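Category: Projects & People

Teaching the big arm by hand: news from the Romholm room

Feb 22, 2019

14 comments | Share

Many readers of this newsletter asked what we do all day in the Romholm room, and why the door is closed so often. I promised Ashley Clegg to write it down before the end of the winter, so I do it now. Please excuse my English if it is a little stiff in places. It is my third language and I write slowly.

The work is part of the Feden project. The goal is simple to say. We want a large robot arm to take mixed items out of a metal bin, one after the other, without a programmer writing the path for each item. For this we show it the task. A person moves the arm, the computer records everything the arm did and felt, and later the arm must try by itself with what it has learned.

We show the task in two ways. The first way is by hand. The arm is put in a soft mode, the person takes hold of the wrist with both hands and leads it down to the item, closes the gripper with a foot pedal, and leads it up again. The second way is by remote control. The person sits at the desk behind the glass, watches a screen, and moves a small controller that the arm follows.

When we started I was sure that leading by hand would be better. You feel the weight, you see the item with your own eyes, and your hands know already what to do. After two months I have changed my opinion, but only for a part of the work. Leading by hand is very good for the way down to the bin and for the way out. Near the floor of the bin it is not so good. The person has to lean over, the shoulders get tired, and the last movement is then a bit too hard or a bit crooked. Worse, the head and the arms of the person come into the camera view, and the computer learns from a picture which it will never see again when it works alone.

With remote control the camera view stays clean. The problem is that you feel nothing. In the first week I pressed the gripper against the bin floor more times than I like to say. Ekström delivered a small vibration unit for the controller in January, and it helps. It does not tell you how hard you push, only that you touch something, but this is already a lot. 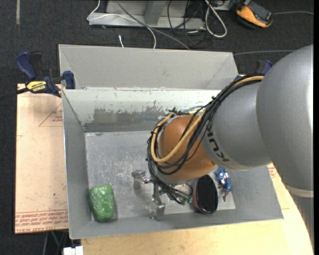
Photo: Romholm room / Feden project

The bin is an open one of gray metal, and for the arm the walls are the difficult part. When an item stands in the open, with free space on each side, almost any approach is good. When it lies close to a wall, the fingers must be turned first, and the wrist must stay high enough so that it does not come down on the rim. The wrist is wide, and with the cables and the hose around it, it is wider than you think. New operators always look at the fingertips. I tell them to look at the hose.

I want to say some words about the clamps also, because Derton asked for it in their last visit. The bin is held with bar clamps at the sides. If the bin moves a little during one demonstration, all the demonstrations after it are shifted, and you do not see this in the recording. We lost 37 recordings in this way before Christmas. Now the operator pushes on the bin with one hand before each series and writes in the book that it is tight. It is a small step but please do it every time, also when you come back from lunch.

For this season we have 2205 recordings that we keep. A series is 25 demonstrations and then the operator must take a break. Some people find this rule too strict. I have looked at the speed curves, and after the second series without a break you can see very clearly that the person wants to go home. The arm learns this too.

Some things which we learned about showing, for those who will join us:

Do not correct a bad movement in secret. If you miss the item, stop, go up a little and try again, and keep the recording. The arm will also miss, and it needs to see what one does after a miss.

Do not be elegant. In the beginning I made nice round curves because I was proud. Ashley made short, plain movements, down and up, and the arm learned better from her recordings than from mine. I was not happy about it for one day.

Wait half a second before you close the gripper. The computer needs this moment to separate "I am arriving" from "I am taking". Without the pause it sometimes closes the fingers too early, in the air.

Change your approach. If the same person always comes from the same side, the arm will believe that there is only this side.

Ashley has been with the group from 2012 and she taught the older, smaller arm in the same room. She says the small one forgave more. The big one is heavy, and you must plan the stop before you begin the movement. For leading by hand she starts new people with the gripper empty and nothing to take, only going in and out of the bin until they stop being afraid of it. I needed a full morning. Other people need less.

How good is the arm alone? I am careful here. With items in the open it is good, and visitors are usually pleased. With items at the wall it still hesitates, goes down, goes up, turns the fingers and goes down again. Soft or shiny items are another question, and for these we do not have enough recordings to say anything useful. I will report on it when we do.

In May the Feden partners will meet at Derton, and we will bring the controller but not the arm. Whoever wants to try the remote control before this date can come to the Romholm room in the afternoon, when we do not record. Please write to me or to Ashley first. Closed shoes, no loose scarves, and long hair tied back. If the lamp over the door is red, we are in the middle of a series, so please wait outside until it changes.

We are also looking for two more people who can give us one morning each week. You do not need to know programming. Patience is more useful, and left-handed people are very welcome, because all our operators until now are right-handed and I suspect that one can see it in the data.

Filed under: Robots, Learning by showing, Feden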